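Sorting markers in a divided tray – by color or by type?
Posted by Flusta

I have 28 markers and a clear tray with three compartments. I keep starting over at my white table, one marker in and then I'm stuck. Color families, or by brand?
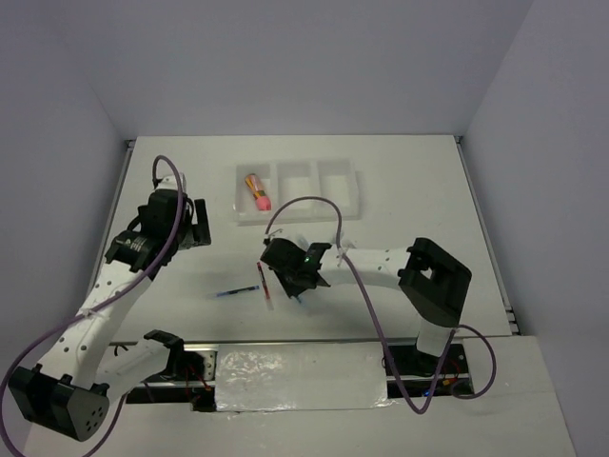 Mélanie Sawatzky
Color, always! I did mine by brand in January and gave up after 7 days (who remembers the brand when you just want a pink?). Put warm colors on one side, cool on the other, grays and odd ones in the middle.

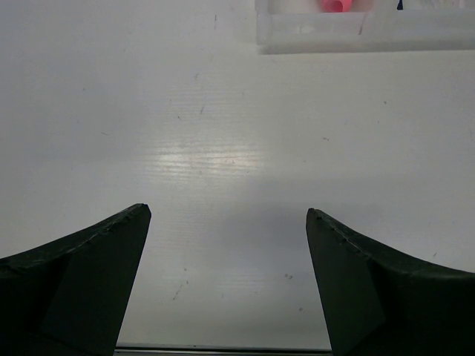
Oh, and test every one on scrap paper first. I threw out 13 dried-up ones and suddenly everything fit.

Vasine
Mine are by tip, thick or thin. Works ok.

Flusta
Going with color, thanks both! The L-point ones are my favorites, so I want those easy to grab.
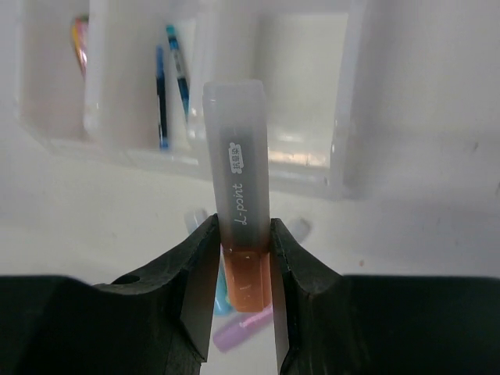 I'll lay them all flat, I think – my sister says caps up, but then the tray won't go in my drawer.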